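26 Mar 2018

Quick one, typing between episodes. Still collecting demos for the handover task at Tondside. We're at 2,830 – target is 3,691 by August, so no, not sleeping much. Both arms, same start pose, bare table. Reset, go again.
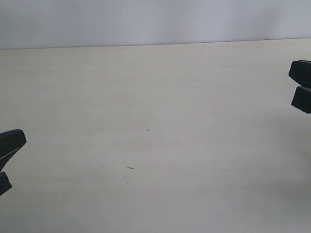

Upendo Odera wrote in to ask if we keep the failed runs. She'd throw them out, says they poison the set.

We keep them, Upendo! Tagged seperately. Drops, late releases, all of it. First 1,000 had no tags and I'm still paying for that.

Other thing – vary the hand. Palm up, palm lower, sleeve on, sleeve off. Model gets lazy otherwise.

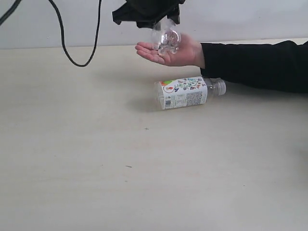 And vary the clutter too. One bottle lying down is enough to change how people reach. Idrisa wants 13 clutter layouts, I want lunch. Also the wrist views need thier own check before upload, I skipped that once and lost a whole batch.

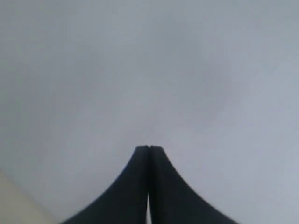
*Wrist view, fingers together.*

OK, back to it. Numbers next post.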